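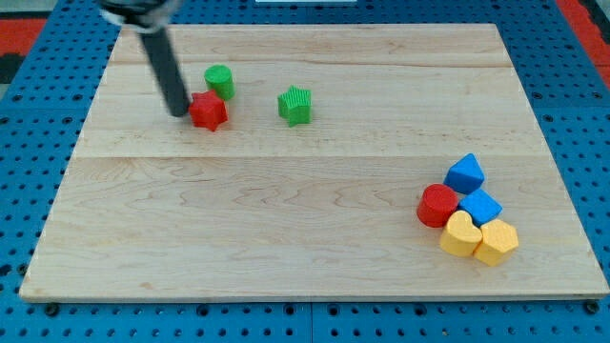
Maple board, glued planks. A seam runs across the middle.

Print this page | E-mail this page

Wornell Lettings: Pre-season safety checklist with comments

Property: upper cottage, Ukmont
Inspected: 29 May 2019
Key: OK / NOT OK / NOT SHOWN. The last means I was told it was fine and shown nothing to prove it.

OUTSIDE

1. Path and steps from parking area. NOT OK
The previous sheet says "slightly uneven, guests advised". Advised by what? There is a line about it on page 17 of the welcome folder, which guests will read after they have carried their bags up. The second step rocks when you stand on its left side. Rebed it.

2. Handrail. OK
Solid. Paint flaking but that is looks, not safety.

3. Outside light. NOT OK
Comes on with the sensor and goes off again before you can find the keyhole. I tried the dial and it made no difference I could see. The key safe is on the other side of the door from the light, so the guest is working in their own shadow anyway.

4. Decking. NOT SHOWN
"Treated with non-slip coating" according to the owner's note. No tin, no receipt, no product name. It was dry when I walked on it and everything is non-slip when it's dry. Look again in the rain.

FIRE AND FUMES

5. Smoke alarms, hall and landing. OK
Both sound when pressed. The landing one is the Iteter model with the ten-year sealed battery. I will believe the ten years when I see them. Replacement date has been written on the base in marker, so somebody was paying attention.

6. Heat alarm, kitchen. NOT OK
There is a bracket on the ceiling and no alarm on it. The previous sheet has this ticked. Either it came down since or the tick was made from the doorway.

7. Carbon monoxide alarm. OK
On the shelf near the stove, sounds when pressed. Please fix it where the instructions say and stop guests moving it to make room for their books.

8. Wood stove and flue. NOT SHOWN
Sticker on the side says swept by Saithong Chimneys in September. It does not give a year. I rang and was told the certificate would be e-mailed. It has not been. No fires until it arrives, and put a card on the stove to say so.

9. Way out at night. OK, with a grumble
Front door opens from inside without a key. The back door does not, and the key lives in a drawer with the takeaway menus. I don't accept "everyone knows where it is". Guests by definition don't. Fit a thumb-turn.

KITCHEN

10. Cooker. OK
All rings light and all knobs turn off positively. Oven door seal tired.

11. Boards and wooden worktop. NOT OK
Glued wood is fine as long as the glue is. Run a fingernail along every joint, both faces and the ends. If the nail drops in, food will too. The large board passed. The small one by the sink has a joint open at one end and a warp you can rock with a finger. The note beside it says "oiled regularly", and oil doesn't close a gap. Throw it out. Do not glue it, do not keep it "for bread".
The worktop has gone grey round the taps. Sand and seal, then check the tap base for a slow leak, as wood doesn't go that colour from washing up alone.

12. Knives. OK
In a block, points down. Bread knife blunt enough to be a hazard of another kind.

13. Fridge. NOT SHOWN
The thermometer on the shelf read 5 degrees. The one I brought read 11. I trust mine more but I have not had it checked lately either. Leave both in overnight with a glass of water and write down what they say.

ELECTRICS AND WATER

14. Sockets and leads. NOT OK
The bedroom lamp is run off an extension, which is run off another extension behind the bed. The heater is on it too. The heater is rated at 2,000 watts. One appliance, one wall socket. Take both extensions away so they can't creep back.

15. Installation report. OK
Seen, in date, signed. First bit of paper all day that matched what I was told.

16. Hot water at bath tap. NOT OK
Too hot to hold a hand under. "Guests like it hot" is not an answer. Fit a mixing valve, or turn the cylinder down if your plumber is happy with that. Mind he doesn't set it so low that you swap a scald risk for a stale water one.

STAIRS AND BEDROOMS

17. Stair carpet. OK
Tight at every tread. New rods.

18. Window catches, upstairs. NOT OK
Restrictor on the back bedroom window has been unscrewed and left on the sill, with the screws in a saucer. Refit with longer screws.

19. Blind cords. OK
Cleats fitted and high enough.

RESULT
Not ready to let. Items 1, 6, 14, 16 and 18 to be put right before any booking goes ahead. Paperwork for 8 to be seen by me, on paper or screen, not described over the phone. Nearly everything else can be done in a morning by someone with a screwdriver.

Please don't send me a photo of the finished step. I'll come and stand on it.

Print this page | E-mail this page

This site uses cookies. By continuing to browse you agree to our use of cookies. Accept | Find out more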